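The head of teaching at Cliston has an unusual complaint about her students. They never get bored. "I do," she says. "By the tenth go I'm making mistakes just for the company."

Her students are robot arms, and her job is to show them how things are done. Sometimes that means taking the arm by the wrist and walking it through the motion, the way you would help a child with a spoon. More often these days it means sitting at a desk in a headset, with a controller in each hand, driving a simulated gripper around a simulated workspace while the software, which is called Pai, writes down every twitch.

The task when I visited was to pick up a thin wooden stick. I said that this sounded easy. She handed me the controllers.

"Everyone says that," she told me, once I had pushed the thing across the virtual worktop for the second time. "You've been picking up sticks since you were one. You have no idea how you do it. That's the whole trouble with being a teacher."

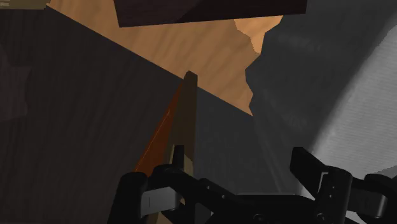

The gripper's view in simulation, with the stick between its open fingers. Render: Cliston

She prefers to work from the gripper's own point of view, though it took her most of a winter to get used to it. "You see two big black fingers and not much else. People hate it. They keep leaning sideways in the chair to look around the hand." I had been leaning sideways in the chair.

For the stick task she recorded 79 demonstrations and threw out 18. The rejects were not all failures. A few were simply too clever, she says, with a little flick at the end that she was proud of and the robot could make nothing of. "If I show off, it learns to show off, badly. So I try to move like a person carrying soup."

Leading the real arm by hand still has its fans in the building, and she is one of them on good days. You feel the weight, and you feel the moment the fingers touch something. You also stand in the way of the cameras and get a sore shoulder. "Remote control is kinder to the back," she says. "It's harder on your opinion of yourself."

I asked whether the robot had ever done the job better than she had. She thought about it for longer than I expected.

"Smoother," she said. "I wouldn't say better." Then she took the controllers back and reset the stick – mine was on the floor.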